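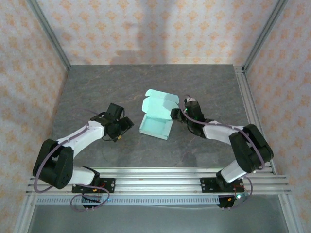

Fullora launches Givesau, a gift box scheme where the box comes back

For immediate release, December

Hello from a very untidy desk in Tronton! I'm Sevim Sezer, I started Fullora at my mum's dining table with a bone folder and far too much cardboard, and I have been told that a press release should get to the point in the first paragraph. So: we are launching a box return scheme called Givesau, it opens this month, it is free to join, and anybody who buys one of our gift boxes (or is given one) can send it back to be used again.

There, that's the news. The rest of this is me being excited about it, with the details you'll need if you want to write about us.

Where the idea came from

I have a cupboard at home that my family calls the box cupboard. You may well have one too. It's full of boxes that are far too nice to throw out and never quite the right size for anything. Every birthday I open it, look for something to fit a scarf or a jar of chutney, give up and buy a new one. I sell boxes for a living, so you'd think I'd be delighted by this, but it had started to bother me. We were making lovely sturdy things that were opened once, admired for a minute and then put in a cupboard like mine.

I mentioned it to Umut Baysal, who looks after our workshop and has a much more practical head than I have. He went quiet for a bit and then asked how many of our boxes I thought could go out a second time without anyone noticing. I said hardly any. He said most of them. We had a small bet on it, which I lost, and I now owe him a very large breakfast.

We asked our regular customers to send back anything of ours they still had lying about. By the end of the trial we had 217 boxes on the shelves! They came back in carrier bags, in pillowcases, flat, squashed, and in one case full of somebody's buttons (we returned the buttons). Some had clearly spent years under a bed. Umut went through the lot, and the ones that were past saving went into the paper recycling. The others were brushed off, pressed and put back on sale at a lower price, and they were gone before I'd managed to take one home for myself.

How it works

I've tried to keep it simple, mainly for my own sake.

Every box we sell now has a little card inside with the Givesau address on it. When you're finished with the box, you fold it flat, pop it in an envelope or a bag and either post it or drop it off at the shop. We check it over. If it's fit to go again, you get a credit towards your next order, and the box goes on the second-time-round shelf. If it isn't, we recycle it and send you a thank-you note all the same, and you can decide how you feel about that.

You don't need a receipt. You don't need to be the person who bought it. If your aunt gave you a pair of slippers in one of our boxes, the credit is yours and you needn't tell her.

We can only take back our own boxes for the time being, I'm afraid. People have asked, very nicely, if we could take shoe boxes and chocolate boxes and the ones phones come in. I'd love to! But we know how our own board behaves when it has been folded and unfolded a few times, and we can't say the same for everyone else's.
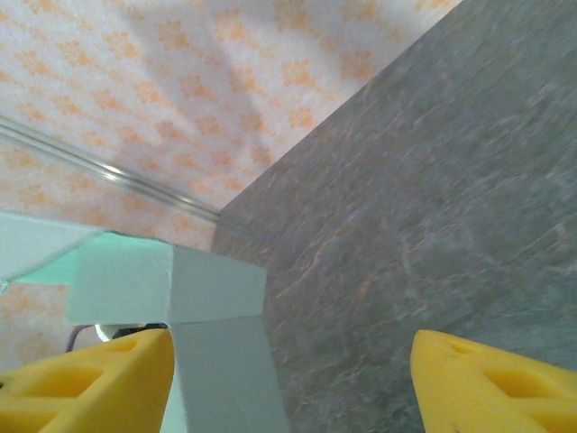

The other thing people ask is what happens when somebody has written on the lid. Pencil is fine, we can usually get that off. Pen isn't, and sticky tape is the real villain, as it takes the top layer of the board away with it when you pull. If you could tie your boxes with ribbon or string, Umut would be a happier man. He has asked me to put that in capital letters and I have said no.

A new box to go with it

While all this was going on we were also redrawing our basic box from scratch. The new range is called Song, after the surname of the teacher who taught me to fold paper properly when I was nine, and it comes in 2 sizes to begin with. Both are made from 300 gsm board, a bit heavier than our old one, and both lie completely flat when you undo them.

Genivaldo Frota drew them. He joined us from the print trade and cares about creases more than anyone I've ever met. His view is that a box nearly always gives up at the fold and hardly ever at the panel, so he spent weeks moving the fold lines a tiny bit this way and that, making one up, opening and closing it while he drank his tea, and then making another. Our whole back room was full of boxes with numbers pencilled inside the lids. I'd pick one up to put my sandwich in and he'd appear in the doorway looking stricken.

The larger Song box is 230 mm along its longest side, so it takes a paperback, a folded jumper or a decent slab of cake. The smaller one is meant for jewellery, soap, seed packets, that sort of thing. There's no glue in either. The lid tucks in at the front and you can take it apart and put it back together without swearing, and I've tested that on my brother.

We went round and round about whether to add a window in the lid. I wanted one. Everybody else didn't, and they were right, it would have meant a film and the film would have been the first thing to tear. So no window.

Colours were the fun part, obviously. We've gone for plain ones this time, with no printed pattern on the outside, so that a box can be a birthday box in spring and a wedding box in summer without looking as though it has turned up at the wrong party. If you want it fancy, you can add the fancy yourself with a ribbon.

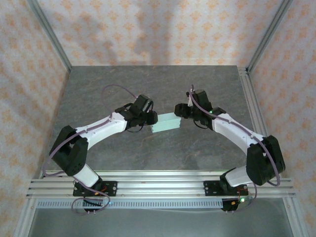 Which brings me to the wrapping table! From this month we're setting up a big table at the front of the shop where you can come in and finish off your own presents. Tissue, ribbon, string, tags and scissors are all there, and you pay for what you use. It's open whenever we are, and on late evenings until eight o'clock. Bring your own bits if you like. Bring a friend who's better at bows than you are.

Tamara Hordiienko will be running the table. She came to us for a month to cover a busy patch and I've been finding reasons for her to stay ever since. I asked her for a quote, as I gather these things need one, and she wrote it on the back of an envelope:

"People say to me that they can't wrap. They can, they're just doing it in a hurry on the floor. Give them a proper table at a proper height and a cup of tea, and they're fine. I'd like people to come in with one present and stay for the afternoon."

She'll also show you how to fold a Song box flat again for sending back, if you'd like to see it done before you try it.

What it costs

Joining Givesau costs nothing, as I said. The Song boxes cost the same as the ones they replace, even with the heavier board. Second-time-round boxes are cheaper, and they're marked up according to how much life they've had. I rather like the ones with a soft corner or two. They look as if they've been somewhere.

Shops can join as well. If you run a small shop and you buy boxes from us by the carton, we'll supply the return cards and a collecting crate, and Jeferson Vasconcelos will pick up the crate on his usual delivery round. He's been driving for us long enough to know everyone's back door. We have a bakery and a florist signed up already, and I'd be very glad to hear from more, especially if you're out towards the villages, where people don't always want to come all the way in to see us with a bag of cardboard.

What's next

I'd like to do a third size, long and thin, for candles and ties and those umbrellas that never fit in anything. Genivaldo says he's thinking about it, and he has started leaving strips of board on the windowsill, so I'm hopeful. We'd also like to know how many trips one box can make before it really has had enough. We'll be putting a small pencil mark under the base each time one comes home, so if yours has a row of little ticks on it, you've got a well-travelled one.

And if you find one of our very old boxes, from the dining table days, with the wonky logo on the lid, please do bring it in. I'll give you the credit, of course, but I'd mostly just like to see it.

Come and see us

Journalists, bloggers and the plain nosy are welcome at the shop any time during opening hours. We can lend out sample boxes in both sizes, and Umut is happy to go through what makes a box fit to use again. Do ring first if you'd like to speak to Genivaldo, he wears ear defenders when the cutter's on and won't hear you knock.

Notes for editors

Fullora is a small box maker and gift wrap shop in Tronton. We design, cut and fold our boxes in the workshop behind the shop.

Givesau is the name of our box return scheme. It's said give-saw, or at least that's how we say it.

Song is our new range of flat-folding gift boxes, available in the shop and by post from this month.

For interviews, samples or a chat about cardboard, please ask for Sevim Sezer at the shop. If I don't pick up, leave a message with Tamara and I'll ring you back the same day.

Ends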